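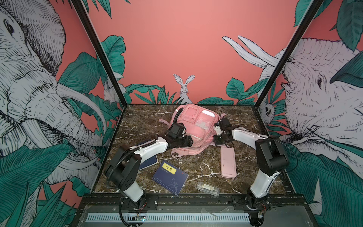 Haltex Large Property Bag, Item 924

The Haltex 924 is a heavy paper bag for the storage of personal property held by police departments, coroners and medical examiners. It is made for bulky items that don't fit a standard envelope or a flat evidence sack, such as coats, boots, bedding and luggage. The bag has a flat bottom and side folds, so it stands open on a counter while it is being filled.

Sold in packs of 38. Packs ship flat.

Construction

The bag is made of two layers of plain brown paper with a glued bottom seam. There is no plastic liner and no window. The paper lets moisture out slowly, but it is not a drying bag. Wet items should be dried in a cabinet or on a rack before they are packed for long storage.

The top folds over three times and closes with tamper tape. Tape is not included. The Wellitz red tape and the Wellitz white tape both hold well on this paper. Standard office tape lifts at the corners after a few months on a shelf and should not be used.

Printed label

The front panel carries a printed form in black ink. Ballpoint and fine marker both work. The form has spaces for:

Case number
Item number
Description of contents
Where and when collected
Collected by
Owner or next of kin
Chain of custody (8 lines)

If you run out of custody lines, use the Haltex continuation sticker on the back panel. Please don't write custody entries on the side folds. They are hard to read once the bag is closed and can rub off against the next bag.

A blank version without the form is available for agencies that print their own labels.
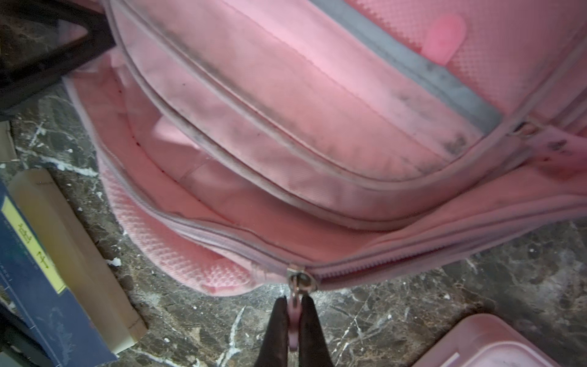
Packing and description

Fill out the form before anything goes in the bag, while the surface is still flat. Write what you can see and leave out guesses about age or value. For a bag or pack, give the color first, then the features that set it apart from others like it. "Pink backpack, wide gray reflective strip across front pocket, gray smudges, grime along seams" is a good entry. "Child's school bag, old" is not. Contents taken out of a pack should be listed and bagged separately under their own item numbers.

Sharp objects do not belong in this bag. Use the Masilela hard tube or a rigid box and mark the outside. Cash, jewelry and medication should go in a clear sealed envelope so they can be counted without breaking the seal.

Storage

Keep filled bags upright on open shelving, form side out. Do not stack more than 3 high. The bags fit the deep Eteck shelf but are too tall for the short one unless the top is folded a fourth time.

Returning property to families

Many agencies use the 924 for releases as well as storage. Cut the tape, check the contents against the form with the person receiving them, and have both parties sign the last open custody line. The original bag stays with the case file. Put the property in a fresh blank bag for the family to take home.

Ordering

Orders placed before noon ship the same day. Unopened packs can be returned. Opened packs can't be taken back, even if all the bags are still inside.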